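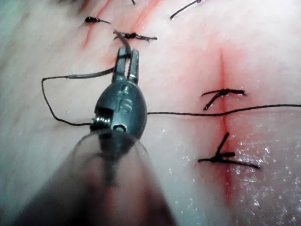
Home | Subjects | Medicine | Instruments | A to Z index
Reading time: 2 minutes
Print this article | E-mail this article

Suture (surgical thread)

A suture is a length of thread used to hold body tissue together after an injury or an operation. The word is also used for the finished stitch and, as a verb, for the act of stitching.

Materials

Sutures are either absorbable or non-absorbable. Absorbable threads are broken down by the body over a period of days to months. Non-absorbable threads, such as silk, nylon and polypropylene, stay in place until they are taken out, or are left permanently. Many threads are dyed dark so that they show up against pale tissue. A thread may be a single filament or a braid. Braided thread holds a knot well but drags more as it is pulled through, and is often coated for this reason.

Handling

In open surgery the needle is held in a needle holder and the thread may be tied by hand. In keyhole surgery the thread is managed with long, narrow instruments whose jaws open and close at the tip. Fine serrations on the inner faces of the jaws stop the thread slipping. On wristed instruments the jaws are carried on a joint at the end of the shaft and can be turned to suit the angle of the stitch. Gripping a thread hard can fray or weaken it, so surgeons try to hold the part that will be trimmed off.

Knots

The usual knot is the square knot, made of 2 opposing throws. Slippery single-filament threads need more, commonly 4 or above. The loose ends are then cut short.

See also: Ligature; Needle holder; Surgical knot; Wound closure

Entry revised in May by Nathalie Caron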